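## Tema 4 — El almacén pequeño y sus manías

Empiezo por donde nos quedamos: el punto de pedido. Ya sé que la fórmula os parece de juguete (demanda diaria por plazo de entrega, más el stock de seguridad), pero os prometo que la mitad de las ferreterías de mi barrio no la usan y así les va.

Cojamos el caso de Ziltex, que vende cremalleras. Salen 19 cajas al día y el proveedor, Reinholz, tarda 2 días en servir. Multiplicad: 38 cajas. Si el encargado quiere dormir tranquilo y guarda 200 de reserva, pide cuando le quedan 238. ¿Es mucha reserva? ¡Muchísima! Yo la bajaría sin pensarlo, pero antes quiero que me digáis vosotros cuánto dinero hay ahí parado. 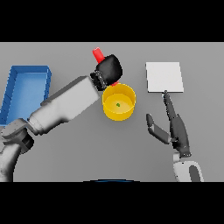
Lo segundo es la ubicación. A mí me gusta el criterio ABC de toda la vida: lo que más rota, cerca de la puerta; lo que casi no se mueve, al fondo o arriba. En Rekis lo hacían por orden alfabético — sí, alfabético — y cada temporada tocaba cruzar la nave entera a por lo mismo.

Ojo con una cosa que cae siempre en el parcial: rotación y valor son criterios distintos. Un artículo carísimo que se vende en febrero y ya está puede ser A por valor y C por rotación. Decid siempre cuál usáis.

**Para el próximo día**

- Rehacer lo de Ziltex con una reserva de un solo día.
- Clasificar las 276 referencias de la hoja de Gesska (con hoja de cálculo, por favor, no a mano).
- Leer el apartado de inventario cíclico, aunque sea por encima.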